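Berkcombe Technical College
Introduction to Robot Learning – Student Project Handout
Session 5: Recording Hand-Held Demonstrations
December 2024

Instructor: Štefánia Kopecký
Laboratory supervisor: Rostislav Mikuš

1. Purpose of the session

Students will record demonstrations of simple tabletop tasks using the hand-held grippers issued in the previous session. The recordings become the training set for the Kumness project and will be used by every team. Work that does not follow the procedure below will be removed from the shared set before training begins.

2. Table and objects

The task area is the wooden table in front of the black backdrop. The standard objects are the bottle with the green label, the folded blue towel and the toaster with bread in its slots. Personal items, bags and drinks must be kept off the table.

Before each episode, the bottle is stood upright with its cap closed. Its starting position should change from one episode to the next. A policy trained on one fixed position tends to learn the position and very little else.
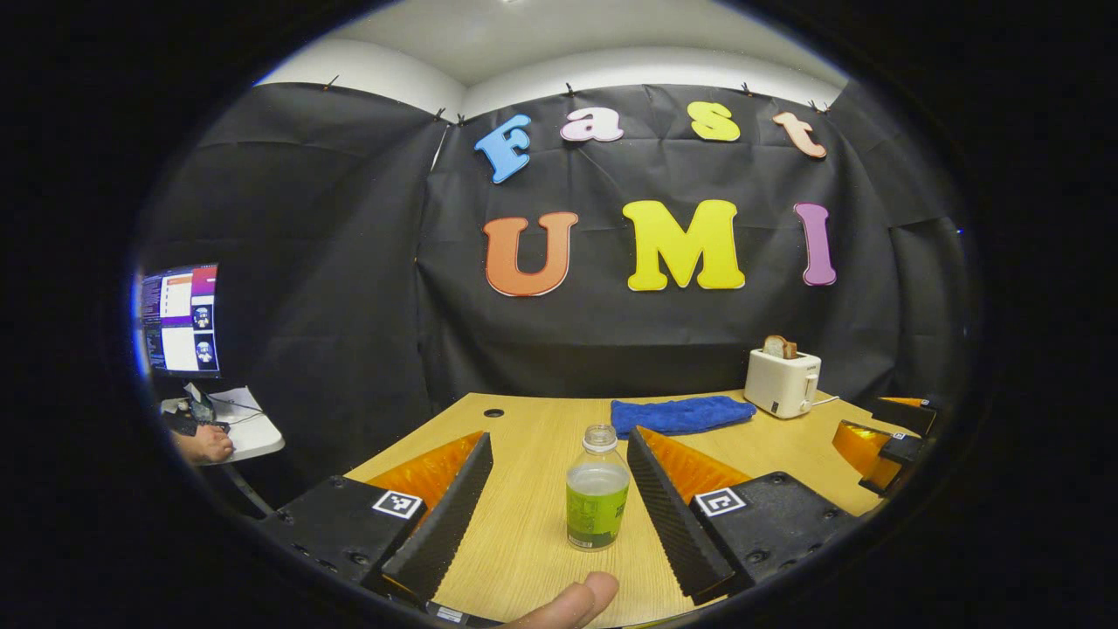 Students should approach an object with the fingers open and close them only when the object is fully between them. Move at a steady pace, a little slower than you would by hand. The square markers on the gripper are used to recover the finger width, so keep hands, sleeves and cables away from them at all times.

The shared set currently holds 3,674 episodes. Of these, 1,504 were recorded by the August group under Igor Doležal and follow the older naming rules. Please do not rename them.

3. Two-gripper episodes

Tasks in Part B are recorded with two grippers. Partners agree in advance which gripper moves first and which one waits. The waiting gripper may remain in view, but it should be held still. If the two grippers collide, stop, return both to the starting pose and record the episode again from the beginning.
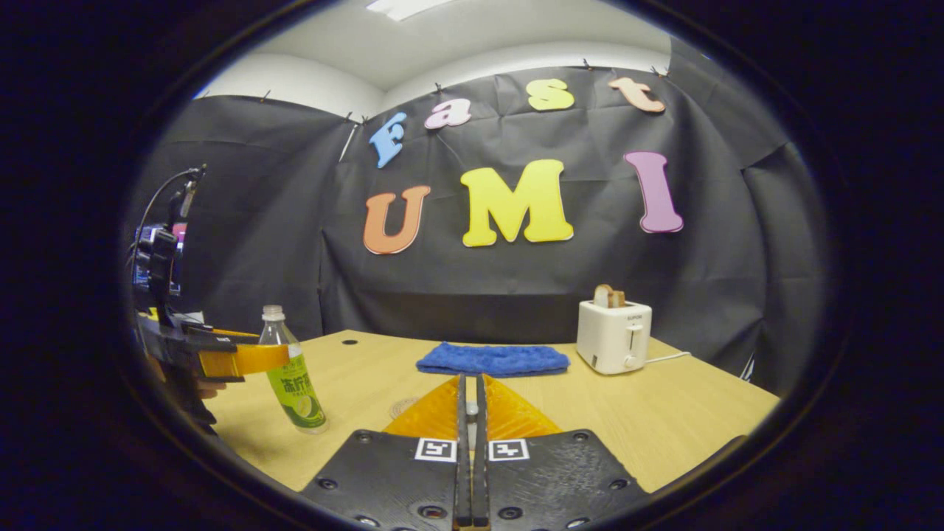 Talking during an episode is permitted – no sound is used in training – but partners should settle any disagreement before recording starts. Each student takes a turn with both the left and the right gripper.

4. Logging

Enter each episode in the team log directly after it is recorded. An entry consists of the task code, the operator's initials, the gripper used and one of three results: complete, partial or failed. Failed episodes are kept. Episode 491 is a useful model of a well-documented failure and may be read in the project folder.

5. Submission and questions

Logs are due at the start of the next session. Questions on calibration should go to Hanyu Shao, and questions on grading to Radoslava Lukáč. Teams that need extra recording time may sign up on the sheet outside the Inencombe Laboratory.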